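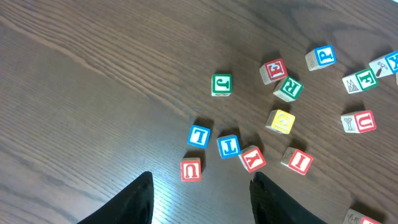

3. Setting out the blocks

The leaflet that comes in the box says the set is "ready to use straight away." I would not take its word for it. Allow 13 minutes the first time, and do this on a table, whatever the leaflet says about carpets.

3.1 Clear the tabletop and tip the blocks out gently. They are small cubes of light wood and they roll farther than you expect.

3.2 Spread them until no block is resting on another. You want bare table between them so that small hands can get hold of one without knocking the next.

3.3 Turn a letter face up on every block. The pictures engraved on the sides are for later (section 5), and in my experience they win every time if you let them.

Note: A letter lying face up is still not a letter the right way up. An upside-down U in its red border passes very well for a lowercase n. The leaflet calls this "discovery." Noémi Rácz, who tried the set with her class in Wornavcombe, called it twenty minutes of arguing. Turn the U around before you start.

3.4 Stand where the child will sit and read the letters from there. L and T give trouble when they are turned, so check those as well.

CAUTION: Small cubes and children under three do not belong at the same table. Listeck prints this on the bottom of the box, where you will find it after the box is empty.

3.5 Look at the colors. Listeck claims that they "guide the learner." I have yet to find out where to. Treat them as a way of sorting and you will not be disappointed.

3.6 For a longer session, put out more blocks and leave the middle of the near edge free as a work space. Loose groups are fine – straight rows last until the first elbow.
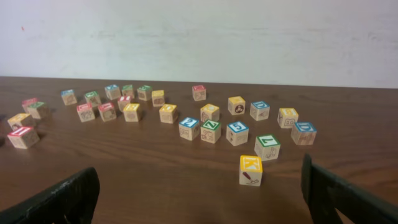
3.7 Check for number blocks. If the session is for spelling only, take them out and keep them in a cup. A child who finds a number will want it in the word.

3.8 Start with a word of three letters. Lay it out yourself once, mix the blocks back in, and let the child look for them. The leaflet suggests the child's full name. Kartini Pillai tried that with a boy called Maximilian and does not recommend it.

Note: If a letter you need is missing, look under the table first. Replacements come from the Cerlow warehouse, one block at a time, and the last one I ordered took until April.

3.9 When you finish, wipe the blocks with a dry cloth. The leaflet permits "light rinsing." It is bare wood, so I would not – go on to section 4 for storage.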